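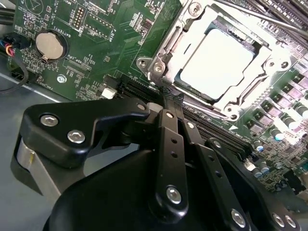
We went to the Lulico open day in Pralldale in April, arriving when the doors opened at 10 am. Lulico takes in old office desktops, strips and tests them, and sells the good ones to schools and small clubs. The building is a former carpet warehouse behind the bus depot. There is parking on the gravel side, but it fills early.

The tour takes groups of up to 22. Ours started at the receiving bay, where machines are weighed and given a tag. Last month 254 came in and 163 went back out as working computers. The rest are used for parts or sent to a metal recycler. We were shown the tags, which are tied on with string as the sticky ones left glue on the cases.

Next was a long room with benches down both sides. Each case is opened, blown out and gone over before anything is switched on. The coin battery on the board gets replaced as a matter of course. Visitors could look closely at the open machines but not touch the boards.

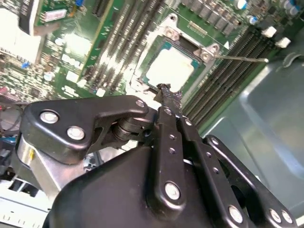

Processors were the part of the tour I had come for. I have a desktop at home that runs hot, and I wanted to see how far you have to go to get at the chip. The answer is past the cooler and then one lever. With the cooler off, the flat metal top of the processor sits in full view inside its silver frame, and the lever is a long straight rod running out to one side. The guide said the old paste comes off with alcohol wipes and a bit of patience, and that most of the boards they lose are lost to bent pins in the socket.

After that we saw the shelf where parts wait to be matched up. Memory is sorted by size into ice cream tubs. A board with no chip in it has a plastic cover put over the socket until one is found. 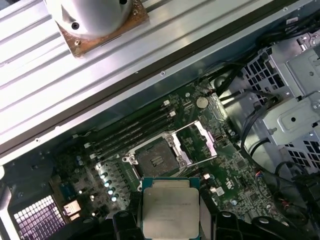

Open case with the load plate swung back, a black cover in the socket and the memory slots empty.

The last stop was the test room, where finished machines run overnight on a program called Flotidance. It was noisy and warm and we didn't stay long. Tea and slices were in the front office. Entry was $5, and the shop had keyboards and leads for sale by the door.

The whole visit took a bit under two hours. The floor is level all the way through, but the toilets are up a flight of stairs. The Nakpan bus stops at the depot.

Comments

Guest, 7:40 pm
Do they take laptops as well?

Guest, 8:15 pm
Only desktops when I rang. They sent me to the council depot.

Guest, 9:02 pm
I bought a keyboard there and it works fine. Bring cash, the card machine was down when we went.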